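The Lipstick Drawer

by Catrin Bowen
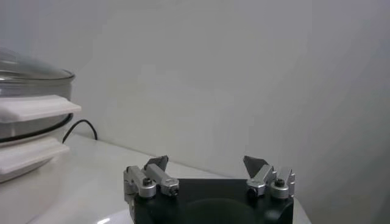 Despina Radulović had sold make-up at the chemist's in Drirside for longer than most of her customers had been wearing it, and she had strong views on the subject of blusher. Too many people, she felt, put it where their cheeks used to be. She would never have said so to anybody's face, of course. She would just tilt the little mirror on the counter, and hum, and say, "Shall we try it a touch higher, my love?" and the customer would go off down the hill looking as though she'd had good news.

So it was a sore blow when the letter came from head office about the counter. They were very polite. They thanked her for her loyalty and said that from March the space would be given over to vitamins.

"Vitamins," said Despina, to the girl who worked on Saturdays, whose name was Zawadi Tanui and who was meant to be pricing up cotton wool. "You can't put a vitamin on for a wedding."

Zawadi, who was nineteen and wore a bright green eyeliner that Despina privately admired, agreed that you couldn't. Then she asked what would happen to the drawer.

The drawer was under the till. It held all the lipsticks that had been discontinued over the years, or rather the last one of each, because Despina could never bring herself to send back the last one. There was Dosau Rosehip, and a sort of brick colour from the same people that had suited almost everyone and had been dropped anyway. There was a coral from Tuneseo in a gold case gone dull at the corners. They were far too old to sell and she had never tried to. She kept them for matching. Somebody would come in with a stub of something in the bottom of her handbag, near to tears sometimes, and Despina would go into the drawer and find its sister, and hold it up against everything on the stand until she had found the nearest thing you could still buy.

"I suppose it'll have to go in the bin," she said, and went to make the tea, and was rather a long time about it.

Now, it happened that Hefin Wynne came in that same afternoon. Hefin drove the bus to the coast and back, and he was a big, slow, careful man who bought the same shaving soap every time and always looked at it as though it might have changed. His wife had died the winter before last. He put the soap down on the counter, and got out his wallet, and then he didn't open it.

"This is a daft thing to ask," he said.

"They're the only sort worth coming in for," said Despina.

He had a granddaughter, he said, who was getting married, and she wanted to wear her gran's colour for it. Only all she had to go by was a photograph and a mark on a letter. He took the letter out. It was one his wife had sent him when they were courting and he was away working, and she had kissed the bottom of it, just under her name, the way girls did. He laid it on the glass very gently, and smoothed out the fold with the side of his hand, and Despina put her spectacles on.

It had faded, naturally – everything does – but you could see it had been a warm red once, with a good deal of brown behind it. She looked at it for a while with her head on one side. Then she pulled open the drawer.

She tried the Rosehip first, drawing a line of it on the back of her hand, and shook her head. She tried the coral, only to be thorough. Then she took out the brick one, and drew a line of that next to the others, and rubbed it thin with her fingertip until it was about as tired as the mark on the paper.

"Oh," said Zawadi, who had come round with the cotton wool still in her arms.

Hefin didn't say anything at all. He got out his handkerchief and had a good go at his nose.

"She bought it from me," said Despina. "I'd only been here a month or so. She said it was the one thing that didn't make her look poorly. I sold her one every spring until they stopped making it." She hadn't thought of it in years, and yet there it was, the whole woman, with her wet umbrella and her basket. "We can't put this old thing on a bride, mind. It'd bring her out in lumps. But I can get her to it. A red underneath, and a brown pencil blotted over. You send her in to me."

The granddaughter came, and sat on the stool, and it took most of an hour and a great many tissues. Zawadi wrote down the recipe on the back of a price ticket. When that was done she turned over another ticket and said, "What about the coral? What would you do for that one?"

They did four before closing, and six more the week after. By the time the men came for the counter there was a whole exercise book full, in Zawadi's round handwriting, with a smear of colour beside each one, and the drawer had gone home with Despina on the bus. Hefin wouldn't take her fare.

12 comments | Share this story

Search stories Go

© Catrin Bowen. Please ask before reprinting. Back to top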